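In Defense of the Floor

I want to say something nice about putting things on the floor. My mother would be horrified. In the house I grew up in, the floor was for feet and vacuum cleaners, and anything else you found down there was evidence against somebody. A bowl on the floor meant you'd been raised in a barn. I lived by that rule for years and I was a tidy person, or I thought I was, and I was also tired all the time.

Then I moved into my place in Plelldale, which has 263 square feet of main room and (bless it) a really pretty wood floor. And on my second weekend there I tried to sort out a drawer of odds and ends on the kitchen counter, and ran out of counter, and moved to the couch, and lost half of it in the cushions. I ended up cross-legged on the floor with everything spread around me. It took 7 minutes! I'd been putting that drawer off since the move.

So that's my opinion, and I've gotten a little pushy about it at dinners: the floor is the best work surface in the home and we've been talked out of using it. You can see everything at once down there. Nothing can fall, because it's already fallen. If a can rolls away from you it goes a couple of feet and stops, and you reach over and get it, and it doesn't have a dent in it.
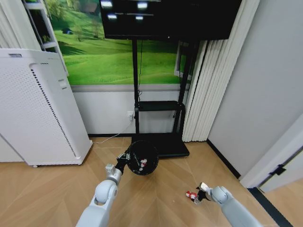

The other half of this is the bowl. You need one, and I feel strongly that it should be a bowl, wide and open and preferably ugly. I've tried the other stuff. I had a set of stacking bins from Hurska, with lids and little windows for labels, and I spent an entire evening writing the labels and then never opened the lids again. A lid is a decision. A bowl just sits there with its mouth open and you drop the small things in, and when it's full you carry it to wherever the small things live. Mine cost me two dollars at a yard sale and I'd grab it in a fire.

People argue with me about this, mostly about dirt. Okay, fine, floors are dirty. Sweep first! I sweep way more than I used to, now that I spend time down there, and I've met corners of my apartment I had no relationship with before. Behind the bookcase, for instance. There was a whole sock situation.

The better argument is knees, and I don't have a good answer for knees. If yours hurt, please use a table. I bought a floor cushion from Hunura that helps with sitting but does nothing about getting back up, and I make a noise now when I stand that I didn't make at thirty.

What I won't accept is the idea that it looks bad. I read a decorating column, the Žukauskas one that gets passed around every January, and it said a calm room has nothing below knee height except furniture legs. Calm for who? A room with somebody's stuff halfway sorted on the floor looks to me like a room where a person lives and is in the middle of something. I like walking into those. I usually end up sitting down and helping.

I've got a closet to do this weekend and I've already cleared my spot, right by the window, where the light's good until about 2.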